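**Linen Service for Residents: Changes Beginning in June**

The Wanlow Residence will move its bed and bath linen to a new weekly schedule in June. The change follows a review carried out over the winter by the Household Services Office and applies to all 134 apartments in the Perrin and Istimby buildings. Residents who do their own laundry are not affected, except as noted under shared rooms.

Under the present arrangement, linen is collected from both buildings on the same morning. The service elevator in Istimby is out of general use for most of that period, and clean linen has often reached the upper floors after the midday meal. Beginning in June, the two buildings will be served on separate mornings. Collection will start at 9 a.m. in each case, and clean sets will be returned to the same floor by late afternoon. The mornings assigned to each building will be posted beside the mailboxes.

Residents are asked to place used linen in the blue bag supplied to each apartment and to leave the bag inside the front door. Bags should not be left in the corridor, where they obstruct walkers and wheelchairs. A bag that has been torn or mislaid will be replaced at the front desk without charge.

Each apartment will continue to receive two sheets, two pillowcases, two bath towels and one hand towel per resident. Additional pillowcases may be requested. Requests for additional sheets are considered individually and should be made in writing to Nhi Giáp, Household Services Coordinator, whose mailbox is in the Perrin lobby.

**Personal items**

A large share of the questions received during the review concerned personal linen, including tablecloths, crib sheets kept for visiting grandchildren, and quilts. These items may be sent with the weekly collection if they carry a name label. Labels are sewn on by the residence at no cost. Items should be brought to the sewing room on the ground floor of Perrin, where Hường Lại is available in the mornings until 11:30. Please allow one week for return.

The residence is not able to accept wool blankets, silk, lace, or any article with a dry-clean label. Rosent Cleaners will continue to call at the front desk for such items under its own terms, and its charges are billed directly to the resident.
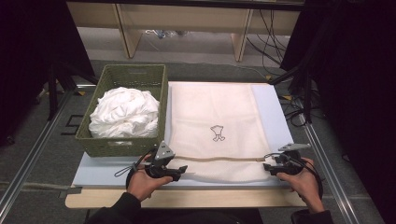
May a resident keep using personal sheets in place of those supplied?

Personal sheets are welcome in every apartment, provided that they fit the mattress securely and each piece carries a name label. The supplied set will then be withdrawn from the apartment and can be restored at any time with 24 hours' notice.

**Shared rooms and guest apartments**

Linen for the guest apartments will be changed on the day of departure, as at present. Residents who have reserved a guest apartment for more than one week should inform the front desk if they would like a change during the stay. In shared rooms, both residents are asked to follow the same schedule, including where one of them launders personal items separately. Sang Lưu of the Resident Relations Office will speak with any household for which this presents a difficulty.

**Missing articles**

The linen room handles nearly 1,000 pieces each week, and articles are occasionally returned to the wrong apartment. A resident who receives an unfamiliar item is asked to hand it in at the front desk. Unlabeled articles are held on the shelves outside the linen room for the remainder of the month and then donated. Claims for a lost or damaged article should be made on the green form, with a short account of the item and the week in which it was sent. The residence replaces supplied linen in all cases. Compensation for personal items is limited to those that were labeled before collection.

**Information session**

Quang Triệu, Director of Household Services, will present the new schedule in the Perrin dining room at 2 p.m. on the first afternoon of June. Kyung-tae Moon will repeat the presentation in the Istimby library at 4 p.m. that same day for those who find the later time more convenient. Large-print copies of the schedule will be available at both sessions and at the front desk afterward. Residents who are unable to attend may request a visit to their apartment by leaving a note for the Household Services Office.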